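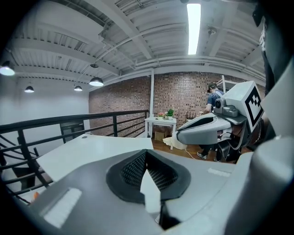 Upstairs at Kurnari: second gripper in use, brick wall end.

Progress report, October. Tuulikki Juntunen to Niilo Vuorinen, Pareo.

Quick one, sorry, between shifts. 177 table-clearing runs recorded on the hand grippers, 59 still to check. Target for this stage was 100 so we are ahead. Prarkimard get the first batch once checking's done. 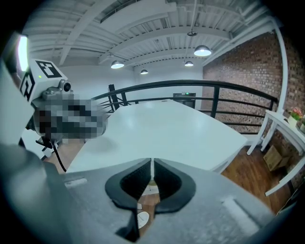

Staff side. Two of the packing team now spend mornings on recording, same pay grade, agreed with Rissanen. They like the change of work, wrists get tired though. Breaks moved to every hour. Main worry is still what happens to evening hours when the arm arives. I said no cuts before spring, need that from you in writing pls. 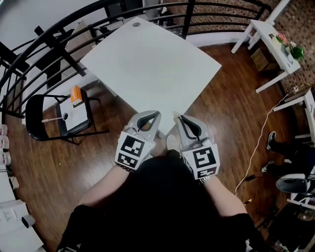
Both hands at the white table, a gripper in each.

Still to do: rota for November, training for 2 more poeple, wrist supports (quote to follow).

TJ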